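Last updated: February 23, 2019

Short thread on the rules we use at Rarkar for hand-held gripper work with paper. We rewrote them this winter and a few people asked to see them.

1/ Hi-vis on before you step onto the floor, even if you're only dropping something off.

2/ Keep your free hand off the fingers of the tool while they close. Hold the sheet by its edge.

3/ Creased or folded paper counts as its own material. Log it separately from flat sheets. We had 902 entries mixed up in September and had to sort them by hand.

4/ No more than 4 people at one counter.

5/ If a sheet slips, let it fall. Don't grab for it.

6/ Stop and write it down if you break any of these. You won't get told off for it.

Folded paper in the gripper, big sheet off to the left:

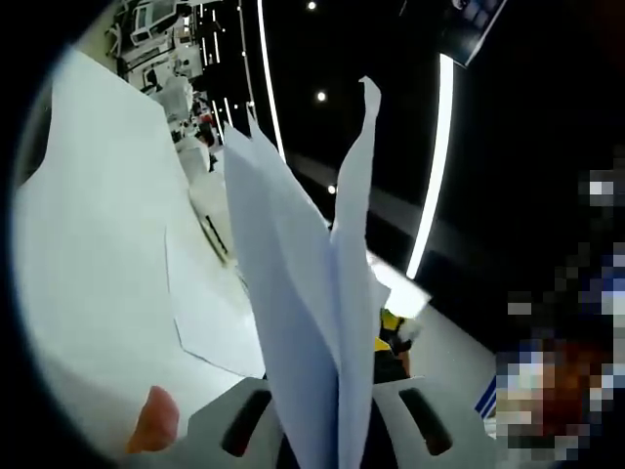
Mayu Ueda replied that rule 5 should come first, as grabbing is the habit new starters bring with them. Fair point. I'll move it up in the next version.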